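Under-Desk Space and Floor Wear in a Shared Work Room
Project report, Interior Workplaces course, spring term

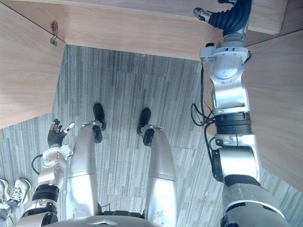

Figure 1. Gray striped carpet and the wooden underside of a desk, Mosquera room.

1. Background

The Mosquera room is a shared work room on the ground floor of the department building. It was carpeted and furnished in the same January, and the layout has changed several times since then. Desks have been turned, pushed against walls and moved back out. The department asked for a plan that fixes the desk positions for the next school year and lists any work needed on the floor before the desks are placed.

Most guidance on desk layout deals with the top surface and the chair. This project looked at the part below the desktop: the height and depth available for legs, the condition of the underside, and the floor where feet and chair casters rest.

2. Scope

The study covered 6 desks of one model, listed in the furniture inventory as Hostari. The wall shelving and the printer table were left out. Chairs were considered only where they affected the carpet. Lighting and noise were outside the assignment.

3. Method

Each desk was measured in its current position. Width was taken along the front edge with a steel tape. The setback of the cross rail was measured from the front edge of the desktop to the near face of the rail. Depth behind the rail was measured to the wall or to the back edge of the desktop, whichever came first.

The undersides were checked by hand and with a flashlight for raised screws, splinters and old adhesive. The hand check was done with a thin cotton glove, which catches on rough spots before they can be seen. Findings were marked on a sheet with an outline of the desktop.

The carpet was checked in three zones: under the desktop, in the chair zone directly in front, and in the walkway. Each zone was vacuumed first. Pile height was read with a depth gauge at the same points in each zone. The stripes served as a reference for direction, so that a desk could be described as parallel or crosswise to them.

4. Results

4.1 Desk dimensions

The desktops are 1567 mm wide. The cross rail sits 269 mm behind the front edge. A seated person of average height clears it with the knees, but a person who crosses one leg over the other makes contact. Two desks have the rail mounted the wrong way round, with the deeper flange facing the chair. On these the setback drops to 219 mm and the contact is more frequent. The assembly sheet shows the correct orientation in a small drawing that is easy to misread.

4.2 Undersides

The wood on the underside is sound on all desks. The most common fault was old adhesive from cable clips that had been removed. It collects lint and transfers to clothing. Raised screws were found near the rail brackets on one desk only. They had backed out by a few turns and were tightened during the check.

Rough edges were found on the side facing the chair. The top side of the same edge is smooth, so the fault is not noticed by anyone working at the desk until a sleeve catches on it.

4.3 Carpet

Wear was heaviest in the chair zone, as expected. Under the desktop the pile was close to its original height, except at former leg positions, where the dents have not recovered. The walkway showed even wear and no open seams.

Stripe direction had an effect that was not expected at the start. Where desks stand crosswise to the stripes, a small misalignment is visible from the door, and people tend to push the desk until it looks square. This moves the desk away from the floor outlet. Where desks stand parallel to the stripes, the pattern works as a guide and the desks had moved less between the two visits.

5. Recommendations

Place all desks parallel to the carpet stripes, with the outlet behind the left leg.

Turn the rail on the two desks with reduced setback. The work takes a hex key and two people. The desktop should be lifted off before the rail is turned, as the brackets bend if they carry the load from one side.

Remove old adhesive with a plastic scraper and the Fumeck citrus cleaner already kept in the supply closet. Test it on the back corner first.

Sand the lower front edge by hand with fine paper and seal it. Cover the carpet while sanding.

Treat the dents at the old leg positions with a damp cloth and a warm iron, then brush the pile. If this fails, swap the affected carpet sections with ones from beneath the shelving.

Put a hard chair mat at each desk. The Mullesus mat in the supply catalog fits the chair zone, but its lip must point toward the desk.

6. Limitations

The measurements were made with the desks in use, and drawers and bags under some desks limited access to the back corners. The pile readings have no baseline from the time of installation, so the area beneath the shelving was used for comparison. That area has been compressed by storage boxes in places, and the true loss of pile in the chair zone is probably larger than reported.

Chair height was not controlled. A repeat of the knee clearance check with the chairs set to a fixed height would give a better basis for deciding on leg risers.

Appendix A: measurement sheets by desk
Appendix B: floor plan with stripe direction and outlet positions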